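Eiche, geölt, vielleicht

Seit Juli wohne ich in einer Wohnung mit einer Nische. Die Maklerin nannte sie »charmant«, der Grundriss nennt sie gar nicht. Sie ist 187 cm breit, jedenfalls unten. Oben fehlt ihr ein Stück, und in der Mitte macht die Wand einen kleinen Bauch, als hätte sie zu Mittag gegessen.

In diese Nische soll ein Kleiderschrank. Im Möbelhaus gibt es Schränke, die sind zu schmal, und Schränke, die sind zu breit, und eine Verkäuferin, die vorschlug, die Lücke »mit einer Pflanze aufzufangen«. Also Einbauschrank nach Maß.

Das erste Angebot kam von Jelledora. Sehr schöner Katalog, schweres Papier, auf dem Titel eine Frau, die vor offenen Schranktüren barfuß lacht. Meine Hosen haben mich noch nie zum Lachen gebracht, aber ich war bereit, es zu versuchen. Preis: 4000 Euro, Front in Eiche furniert, innen weiß beschichtet. Für die Beleuchtung, die beim Öffnen von selbst angeht, kämen noch Kosten »nach Aufwand« dazu. Ich habe das Wort Aufwand dreimal gelesen und die Beleuchtung gestrichen.

Das zweite Angebot stammt von einer Tischlerei in Ostham, zwei Leute und ein Hund. Der Chef kam selbst zum Messen, klopfte an die Wand, sagte »hm« und schrieb eine Zahl auf ein Stück Schleifpapier. 3000 Euro, Türen massiv, Lieferzeit »wenn's fertig ist«. Auf meine Frage nach einem Katalog zeigte er auf seinen Hosenträger, an dem ein Muster aus Kirsche baumelte. Ich glaube, das war ein Scherz. Das Muster habe ich trotzdem mitgenommen.

Bleibt die Frage nach der Oberfläche. Öl sieht am besten aus, will aber gepflegt werden, und ich kenne mich. Lack ist vernünftig und sieht auch so aus. Wachs riecht gut. Zum Glück muss ich das erst entscheiden, wenn die Türen gehängt sind, und bis dahin lebt meine Garderobe in Kisten im Flur.

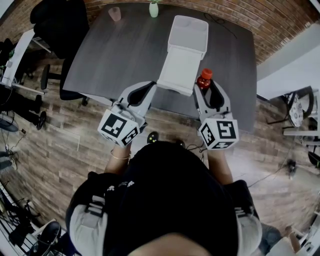
Was innen hineinkommt

Eine Kleiderstange, fünf Fachböden und zwei Schubladen. Die Schubladen waren der teuerste Wunsch und der einzige, bei dem ich nicht nachgebe — ich habe zwölf Jahre lang Socken aus einem Schuhkarton gezogen. Der unterste Boden sitzt hoch genug für Stiefel, der oberste ist für Dinge, die man einmal hinauflegt und beim Auszug wiederfindet.

Zugesagt habe ich in Ostham. Die Anzahlung ist überwiesen, das Kirschmuster liegt auf der Fensterbank und wird jeden Tag ein wenig dunkler.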